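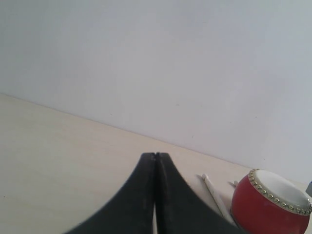
the wall and the table, straight out of the camera

Gray balance on pale walls - which body gets it right?
Forum: Cameras and Lenses > General talk

fullden_gert wrote:
Long-time reader, not much of a poster. I shoot small things on tables (pottery for friends, some jewelry, old toys I resell) and I've been on the same DSLR for 13 years. The shutter is getting tired and I finally have 3,000 set aside to do something about it. My problem is color. Pale gray walls go blue in one corner and cream in the middle, and I spend more evenings fixing that than taking pictures.

So before I spend the lot on a mirrorless body, does the newer stuff really handle this better? Or am I going to have the same blue corners with a nicer screen on the back? I don't shoot video, I don't need burst anything, and I'd like to keep my old 90 macro if there's a decent adapter.
- Gertraud

nadja_m wrote:
Keep the camera, buy lights. I know that's the boring answer! But blue in the corner and warm in the middle sounds like window light on one side and a lamp on the other, and no sensor on earth is going to sort that out for you. It has to pick one white balance for the whole picture.

If the shutter is really dying then fine, replace it, but get a used body and put the rest into two matching lamps.

tinplate_theresia wrote:
I'll disagree with Nadja a bit (hi Nadja). I moved to mirrorless last October and the auto white balance is miles ahead of my old one. I used to get a different color every time I nudged the tripod. Now I get the same color for a whole afternoon, and when it's wrong it's at least wrong the same way each time, so I can fix the batch in one go. That saved me more time than any lamp did.

Plus you see the exposure before you press the button. For tabletop stuff that's a huge thing and people who came up on optical finders always shrug it off until they've tried it.

nadja_m wrote:
Same way each time is what you get from setting it by hand, which her old camera can do for free. When did you last set a custom white balance, Gertraud? No judgment, half my club has never opened that menu.

fullden_gert wrote:
Um. Once? I photographed a sheet of printer paper and everything came out pink so I never went back.

nadja_m wrote:
Ha, printer paper! Most of it has brighteners in it and they mess with the reading. Get a proper gray card. I use the Flular one, the small size, and I've had it for years. Put it flat where the object goes, fill most of the finder with it, set custom, take the card out, don't touch the lamps.

macarena_b wrote:
Jumping in on the reds, because Gertraud said old toys and I bet she's going to hit this next. Pale walls are a nuisance but glossy red is where cameras really fall down, in my experience anyway. The red channel clips way before the overall meter tells you there's a problem, and then you've got a flat blob with no shape to it. I underexpose anything red by two thirds of a stop and bring it back later, and I check the separate color histograms, not the white one.

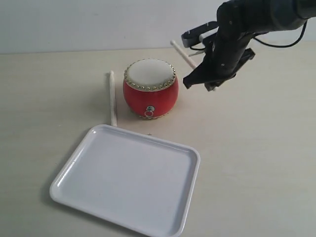 My own switch was from a DSLR to mirrorless two years ago, and reds were the reason I nearly sent the new one back. The default color profile was so punchy that everything looked like nail polish. Turned out I only had to change to the neutral profile (mine's buried three menus deep, of course) and shoot raw. Take a toy drum like that one: you've got a shiny red body with a highlight down the left side, an off-white head and little gold-colored studs all in one exposure. If the highlight keeps a bit of gradation and the drumhead isn't pink, your profile is fine and you can stop fiddling. So Gertraud, before you buy, borrow or rent something for a day and shoot the reddest thing you own next to something off-white. It'll tell you more than any review.

tinplate_theresia wrote:
Seconding the neutral profile. And the renting. Drorico will do a body for a single day if you pick it up in the morning and have it back by 6 pm.

nadja_e wrote:
Other Nadja here, yes there are two of us, sorry. Can I be grumpy about raw for a second? If she's selling old toys online, the buyer is looking at a phone with the night mode on. I shoot JPEG, custom white balance, done. I list thirty-odd things a month and if I had to process each one I'd give up the hobby.

macarena_b wrote:
Fair for listings! But she said jewelry and pottery for friends too, and potters care a LOT about glaze color. I did a set for Khổng (the ceramics studio) and they sent it back twice over a celadon I thought was spot on.

nadja_e wrote:
OK, glazes I'll give you. Raw for the potters, JPEG for the toys.

fullden_gert wrote:
This is great, thank you all. Nobody mentioned the 90 though, does it adapt?

tinplate_theresia wrote:
If you stay with the same maker, the own-brand adapter is the one to get, but check whether your lens has its own focus motor. Some older ones focus by a screw in the camera body and a lot of adapters leave you on manual. For macro on a tripod I'd be on manual anyway, with the magnified view. It's lovely.

nadja_m wrote:
I'm on manual too and I'm still using an optical finder, so there.

fullden_gert wrote:
It's a screw-drive one, I just looked. Manual is fine by me. OK, here's my plan: gray card first, then lamps, then I'll rent a mirrorless for a day at Drorico and shoot the same setup on both. If I can't tell them apart I'll stick with the old one and get the shutter replaced. Will post the results in this thread when I have them.

macarena_b wrote:
Please do, and put something red in!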